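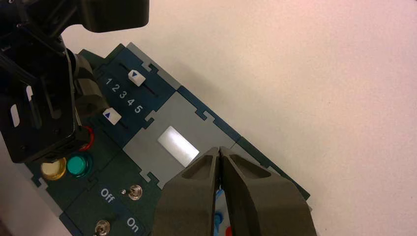 My mother kept her recipes in a cookie tin, and for most of my life I thought of that as a system. She could put her hand on the walnut cake in the dark. When the tin came to me, along with 539 cards in three kinds of handwriting, I did what any loving daughter would do and put it on top of the refrigerator for a year. What finally got me moving was the thought of building the collection up out of pieces, the way a panel can be put together from separate blocks whose edges have little notched tabs that lock into the next one, a bit like a jigsaw. A recipe box, it seemed to me, ought to work like that. Soups should hook onto breads, and breads onto whatever you do with stale bread, and so on down the line until you arrive at supper.

So I started calling people who had been through it. Evanthia Vasilakis inherited 2,000 recipes from two aunts who didn't speak to each other, and she spent a whole winter at her dining table in Postis finding out that they'd been making the same lamb stew all along. One aunt wrote "cook until right." The other wrote "cook until Papa comes in." Evanthia tested both, and then tested them again with her kitchen clock, and settled on 3 hours in a low oven with the lid on. She keeps both cards anyway, paper-clipped together, which I think would have annoyed the aunts terribly. 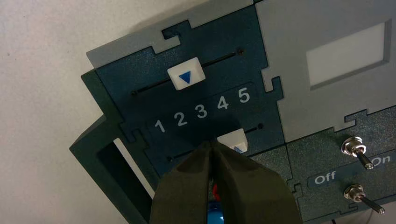 Stelios Konstantinidis told me that sorting by course is a beginner's mistake, and that I'd be much happier sorting by season. He went on to say that a card for stuffed tomatoes is no earthly use in February, and that he'd sooner have one fat September section, bursting with peppers and plums, than a tidy tab marked "Vegetables." I wrote this down and felt a little scolded, and then I went home and tried it, and I have to admit that my plum cards (there are so many plum cards!) looked very content together.

Then there's the matter of what to throw away. I'm soft about this. My mother clipped gelatin salads she never made and never meant to make, and some of them have notes in the margin — "Good for Easter?" — that I can't bring myself to part with.

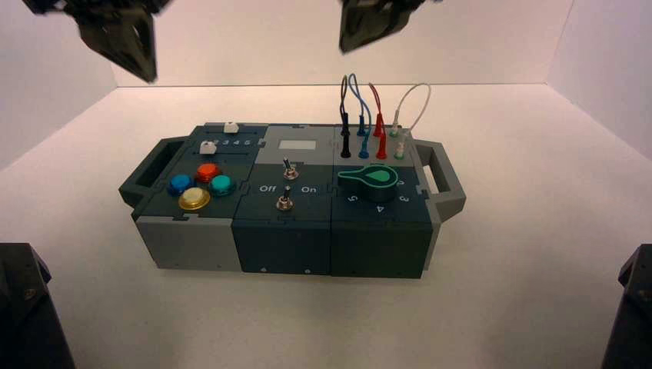
Keep the ones with handwriting and let the rest go, was the advice from Styliani Makris, who got her own pile down from 700 cards to a single drawer that way. She did warn me to turn every clipping over first. On the back of a plain old pound cake she'd found her grandmother's directions for quince paste, in pencil, with the sugar crossed out and raised twice.

I turned mine over. It took two evenings and a pot of coffee, and I found a phone number, half a grocery list, and a honey cookie I'd been trying to remember since I was nine.
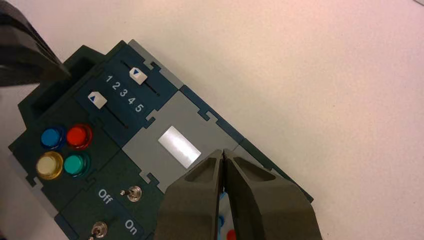
The cookie wants more orange than the card says, and I've penciled that in underneath, with my initials, so that whoever gets the tin next can argue with me about it. As for the rest, I've ended up with seasons in front, breads in the middle because we eat bread all year, and an envelope at the back for the gelatin salads. I still have the fish to go through. Evanthia has offered to come over and help, and she's bringing the stew.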